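Kadbridge inline couplers and blue patch leads: three months in

Reviewed by Daichi Arai

I bought the Kadbridge pack when we moved the office from the front of the house to the sleepout. The wall socket stayed where it was and the desk didn't, and the existing lead came up short by the width of a doorway. The electrician quoted for a new run and I decided I could live with a coupler.

The pack has white RJ45 couplers and blue patch leads with clear plugs and moulded boots. You can buy the couplers by themselves but the saving is small and I needed leads anyway. Mine came from Ukden in a padded bag with no instructions. You don't need any.

For anyone who hasn't used one, an inline coupler is a small block with a network socket at each end. You push a lead into one end, push another lead into the other, and you have one longer lead. There is no power supply and nothing to set up. The total length still has to stay within what Ethernet allows, so it's no way to reach the back paddock.

Fit

The first thing I look for in a coupler is whether the plug goes in without a fight and then stays there. I had two cheap ones from a market stall that failed on this. In one the plug went in and never clicked. In the other it clicked and you could still wobble it enough to drop the connection.

The Kadbridge ones click properly. There is a definite stop, and you can feel the tab catch. A light tug on the lead doesn't shift it. The tolerance is on the tight side, so if you come in on an angle the plug stops at the mouth and you have to straighten up and try again. I found that annoying for the first few and then got used to it. I'd take tight over sloppy.

Janaka Liyanage borrowed a pair for the church hall and had one where the tab was hard to release. He got it out with a small flat screwdriver. I haven't had that on any of mine, but he has used more leads of other brands with them than I have, and plug shapes do vary.

The leads

The boots are ribbed and firm. They do the job of stopping the cable bending sharply right behind the plug, which is where my old grey leads all gave up. The price you pay is that they are a little bulky. In a crowded switch with every port full, your fingers have to work for it, and getting at the tab is worse than getting the plug in. On a coupler hanging in free air it makes no difference.

I like the clear plugs. You can check the ends of the wires against the contacts with a torch if you suspect a bad lead. I did that with one lead that was dropping out and could find nothing wrong with it, and the fault was in my router.

The blue is strong enough to find behind a desk. I use blue for the office and leave the older grey ones on the television side, and that has already saved me pulling out the wrong one.

Speed

I ran the same large file copy from the desktop to the storage box with a single lead and then with a coupler and a second lead. The sustained figure was 80 megabytes a second both ways. My storage box is old and is the slow part, so this tells you the coupler isn't making things worse in my house and not much more than that. Pravesh Ntuli, who looks after the network at the Wimus warehouse, reckons every join is one more thing to go wrong and he'd run a single cable wherever he could. I agree with him where you have the choice.

Wear

I wanted to know how the sockets would stand up to being used over and over, as I swap the laptop and the desktop on the same lead most days.

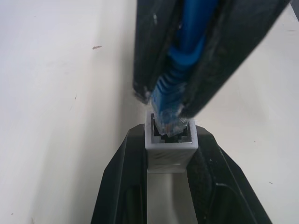 The clear plug and the white socket only need to be out of line by a little before you're pushing plastic against plastic, and that is where most of the wear comes from in my experience. Take the extra second to line it up. I hold the coupler still in one hand, keep hold of the boot with the other, and push straight. Pushing by the cable itself is a bad habit and the lead just bows.

The off-white finish on the couplers picks up scratches quickly. Mine have lived on the floor, in a drawer with screws, and for one week in the glovebox of the Honda, so I can't complain much. The marks are only on the outside. The tabs on the leads are all still intact, which I can't say for the last lot I owned.

I would have liked screw holes or a flat clip for mounting. As it stands the coupler is a loose block. I have one fixed to the back of the desk leg with hook and loop tape, and it has stayed put. Osamu Uchida used cable ties and pulled them too tight, then had to cut them to swap a lead. A coupler lying on carpet will get kicked, so fix it to something.

What I'd change

A dust cap would be useful for the ones kept as spares. The sheds out here fill everything with fine red dust, and a socket facing up in an open tub is asking for trouble. I keep mine in a zip bag. I'd also like the leads sold in a shorter length, as the ones in the pack leave a coil under the desk that I have to tie up.

The printing on the bag is poor too. It gives the category of the cable in very small type on the back, and that should be on the front where people can see it.

Who should buy it

If you rent, or you've moved a desk and don't want to pay for a new wall point, this is a sensible fix. If you are wiring a new room, do it properly and run the cable in one piece. If you only need another metre or two and have no other use for the old lead, buy one longer lead and skip the coupler altogether.

I have since ordered a second pack for my brother-in-law's unit. It arrived on 26th June and the parts look to be the same as the first lot.

Four out of five. The point off is for the lack of any way to mount it.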